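Category: Bench notes / Household tasks
Reading time: 3 min
8 March 2025, by Morven Guthrie

Bowl task, continued

Picking up from where Gregor left the sheet in February. The question has not changed: can the two-armed model put a kitchen and a bedsit in order without someone stepping in every few minutes. My answer today is still no, but the list of reasons is shorter than it was.

Ran the Cetton room all morning with the new grasp settings. Lambros had merged his changes to the wrist limits overnight, so I restarted the count from zero. 60 runs of the bowl task, same start pose each time, bowl position shuffled by the script. The instruction is one line: put the bowl away. We still have not agreed what "away" means. Fenna scores it as in a drawer and shut. Gregor's old sheet scored it as anywhere on the counter the right way up. I used Gregor's rule so the numbers can be compared with his, and noted Fenna's score in the next column.

Results by Gregor's rule: 42 good, 18 failed. By Fenna's rule: 2 good. Both of those were runs where the script had started with the drawer already open, so I would not make much of them.

Most of the failures are at the pick. The bowl is shallow and the rim is thin, and the fingers come down on top of it when they should come down astride it. The simulator then pushes the bowl sideways and the arm follows it along the counter. When it does get hold, the bowl tends to hang at an angle. With nothing in it that does no harm. Binta asked what happens with soup, and the answer is that we have not modelled soup. 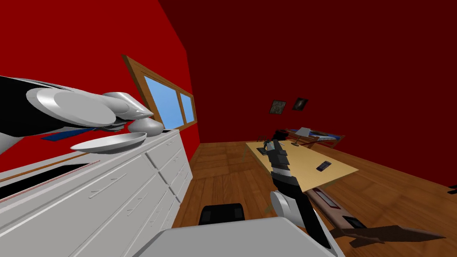 Cetton room, bowl task. Bowl tilted under the left gripper, second arm over the near edge of the table.

The second arm is the other problem. It has no job in this task and is meant to stay parked, but the policy was trained on table clearing as well and it keeps wandering over there. On several runs it went for the phone. I have logged these separately as "unasked". They do not spoil the bowl score, but in a real house you would not put up with it for long. Lambros thinks a stronger penalty on idle movement will fix it. I think we should split the two tasks and see whether the habit goes away by itself. We will try his first because it is a one-line change.

Drawers: still bad. The handles are slim and the gripper housings are bulky, so the approach has to be nearly square on or the shell catches the drawer front. Stumix do a narrower finger set and have sent us the collision model. I loaded it after lunch and it would not parse. Have written to them.

Time per run is worth putting down too. The slow part is the pause between lifting and setting down, when the planner tries again and again for a path it likes. I can put a bowl in a drawer without stopping a conversation.

Moncrieff want a plain statement from us on which chores are ready to be tried on hardware. My draft, for the others to argue with:

Wiping a clear surface: yes.
Moving one light thing from one flat place to another: yes, with someone watching.
Drawers and cupboards: no.
Making a bed: not attempted.
Anything with liquid in it: no.

Gregor would put wiping at "with someone watching" as well. Fair enough, I will change it if Binta agrees.

Log files for today are under Manine, run set 1,631. The first few entries have the old wrist limits in the header, which is a labelling fault only; the limits in use were the new ones.

To do: Lambros's penalty change, then the same 60 again. Chase Stumix. Settle "away" with Fenna before anybody scores another sheet.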